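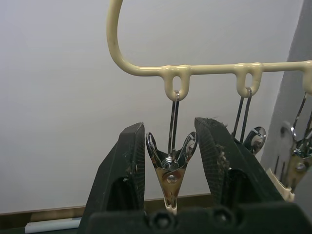 Laundry room walk-through, Brundwood building, second floor, September 2018. Done by Lenka Zelenák, quick one before the Lauritsen people come in to service the dryers. Went over drying gear first as thats where the complaints were. Clip hangers: each clip hangs off its molded loop by thin wire, so check the wire as well as the spring. A few small dark marks on the hook of the cream one, wipe and look again, could be dirt. Loops OK. Keep in use.

Home | Residents | Building | Forms | Contact

Building > Shared Rooms > Laundry > Checklists

Print this page | E-mail this page

DRYING GEAR
Clip hangers, loops and hooks - OK, see above re marks
Clip springs - squeeze each one. Weak ones in the bin, dont put back on rail
Clip jaws, plastic tips - OK. No sharp edges found
Wall rail - loose at window end. FAIL. Gunnlaugur has the right screws
Folding rack - 3 bars bent, still stands. Replace by May

MACHINES
Washer hoses - dry, no bulges
Dryer lint screens - FAIL, both full. Cleaned on the spot. Sign needs to go back up
Dryer vent flap - opens ok
Cords and plugs - OK
Washer 2 door seal - small tear low down, no leak seen today. Watch

FLOOR AND EXITS
Drain cover - seated
Mat by sink - curls at corner, tape it or toss it
Door closer - slams. Adjusted, still slams
Clear path to door, 40 inches - OK once the carts were moved
Light over sink - out. Asked Dagný for a tube

SUPPLIES
Detergent shelf - caps on, nothing leaking
Bleach - was on open shelf, moved to locked cabinet. Pls leave it there
Gloves - 1 pair, order more

Comments: rail is the urgent one, no wet coats on it til fixed. Unclaimed stuff goes to the office after 14 days. Recheck of fails by Demetrius Oyelaran, room 11, he has the cabinet key too.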